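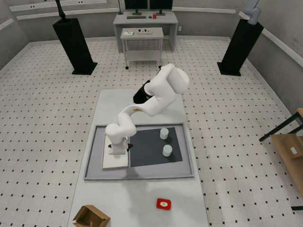

November 28, 2019

Okay, long one today, sorry to whoever reads the shared notebook on their phone.

Spent most of the morning on the Penik cell in simulation. The job is the same as ever: pick the two cylinders off the mat and put them in the box at the end of the table. I gave it 300 runs overnight and went through the log with coffee. 195 clean, which is better than last week (108, ugh), but most of the failures are on the second pick, when the arm has to come back around. I moved the approach point up a bit and slowed the last part of the descent. Will rerun tonight.

The part I keep chewing on is the packing bench at Dobre. I spent two hours over there after lunch and wrote down what people do with their hands, and wow, it's so much more than "put part in box." They turn each part over. They feel for burrs with a thumb! One of the packers told me she can tell a bad batch by the sound it makes when she sets it down. None of that is in our spec. If the arm takes over the packing, the checking goes away with it unless we give it a spot of its own.

So I want to ask Wasorex about keeping an inspection seat upstream of the cell, same pay grade, sitting down (everybody over there asked about the sitting down). The night crew is more worried than the day crew, and I get it, they heard about the Pluvden line in January from a poster by the time clock. Let's please not do that again. I'd like them in here to see the sim before anything gets bolted to a floor, and I'd like them to pick where the stop button goes.

Also the cycle time. We're slower than a person right now, by a lot, and the packers thought that was hilarious. Fine by me. They asked who clears a jam and whether it counts against their numbers, and I had no answer. Need one before the next visit.

To do: rerun with the new approach point, write up the thumb thing properly, call Wasorex about the seat, find out about jams.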